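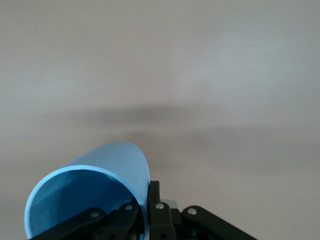 Light blue plastic cup, on its side

Vacation Rental Talk > Guests and Hosts > Kitchens and supplies

Thread: Cabin rental wants us to bring our own everything - normal now?

mapleandmoss
Hi all, long time reader, first time starting a thread. We booked a three bedroom cabin near Fulcombe for a week in April and I just got the "before you arrive" email. No paper towels, no dish soap, no coffee filters, no trash bags, and only two rolls of toilet paper for seven people. There's also a line that says "please bring drinkware for children as glassware is not suitable." The listing said fully equipped kitchen! We paid a $100 cleaning fee on top of everything and I feel like a bottle of dish soap could have come out of that. Am I being a diva or is this how it goes now?

portside_pete
Pretty normal for that area. We've stayed up there 6 times and I think one place had coffee filters. "Fully equipped" means pots, plates and forks to most owners. I pack a tote and quit worrying about it.

mapleandmoss
OK but the kids' cups thing? We have four kids coming between the two families. I have to haul cups across two states?

portside_pete
They're cups. Throw them in a shoe. Literally stuff them in the shoes.

lakehouse_lin
I'm going to disagree with Pete a little. I host (two places, been doing it a good while) and I keep a starter kit in both. Soap, sponge, trash bags, a roll of paper towels, a stack of plastic cups. It costs me next to nothing per stay and I'd be embarrassed to send out that email. If you advertise family friendly, you need something a four year old can drop.

bigskybeth
Lin I wish you owned every rental in the country. We had one last summer where the kitchen had eleven wine glasses and one mug. ONE. My husband and I took turns.

ketik_mountain_stays
Host here too, small outfit, we run as Ketik. I'll stick up for the owner a bit. We used to leave all of it out and it walked. I don't mean a half-used roll of paper towels, I mean the whole pack, the dishwasher pods, the olive oil, once a shower curtain. After a couple of years of that you stop. I do agree the listing should say so before people book and not two weeks out. That part isn't fair.

lakehouse_lin
Things walk at mine too. I just figure it into the rate.

ketik_mountain_stays
You can do that on a lake. I raise my nightly rate five bucks and I drop off the first page.

portside_pete
And then there's the cleaning fee, which everybody swears isn't profit.

ketik_mountain_stays
Pete, mine goes straight to the cleaner, every dime of it, and she earns it. Come strip five beds and do the hot tub in four hours and tell me how it feels.

portside_pete
Fair enough on the beds.

hannelore.sutter
Hello, I signed up with my real name like a beginner so be nice. We rented in Fulcombe two years ago, up the hill past the gas station, and I want to warn mapleandmoss that the little store in town closes early. We got in at 8 p.m. with tired kids and no trash bags and it was dark. The next nearest grocery was 30 miles back the way we came! So whatever you do, shop on the way in. There's a big supermarket right off the highway before the turn and they have everything, ice too.

Also the water there tastes a bit like a swimming pool. You get used to it, or the kids did. I bought jugs.

mapleandmoss
Hannelore thank you, that's exactly the kind of thing I needed. We won't get in until about dinnertime so I'd have walked right into that. Is the road up OK for a minivan?

hannelore.sutter
It was for ours, we just went slow on the gravel part. I wouldn't want to do it the first time after dark though. Ask the owner if the driveway is the steep one or the other one - there are two and the map sends you up the steep one.

bigskybeth
Did you look at whether yours is run through Fisum? A cousin of mine booked a place through them and they had an add-on where you could pay for a stocked kitchen. Hers was pricey but it was all there when she walked in.

mapleandmoss
It is Fisum! I just went and looked and there's a "pantry bundle" for $45. It's soap, sponges, bags, coffee, and salt and pepper. So they do have the soap, they just want to sell it to me. That makes me madder than the email did.

portside_pete
Ha. Skip it. That's maybe twelve bucks of stuff.

lakehouse_lin
Pete and I finally agree. Skip it. But do message the owner, nicely, and ask. Say you've got four little ones and could they leave out a few plastic cups and a roll of trash bags. I get asked things like that all the time and I've never said no. Lots of us only see the auto email once, the day we set it up.

ketik_mountain_stays
Seconding that. A polite note a week ahead gets you further than a review afterward.

mapleandmoss
Update for anybody who finds this later. I wrote to the owner, his name is Abdel Rahman, and he answered in maybe twenty minutes. He said the email is from the management company and he didn't know it said two rolls. He's putting out toilet paper, soap and bags, and he says there's a bin of kids' cups in the hall closet that should've been in the listing. He also told me to take the second driveway, so Hannelore you were right on the money. I'm still packing coffee filters, I don't trust anybody that much.

bigskybeth
Pack a mug too.

hannelore.sutter
Oh good! Tell me if the water still tastes funny.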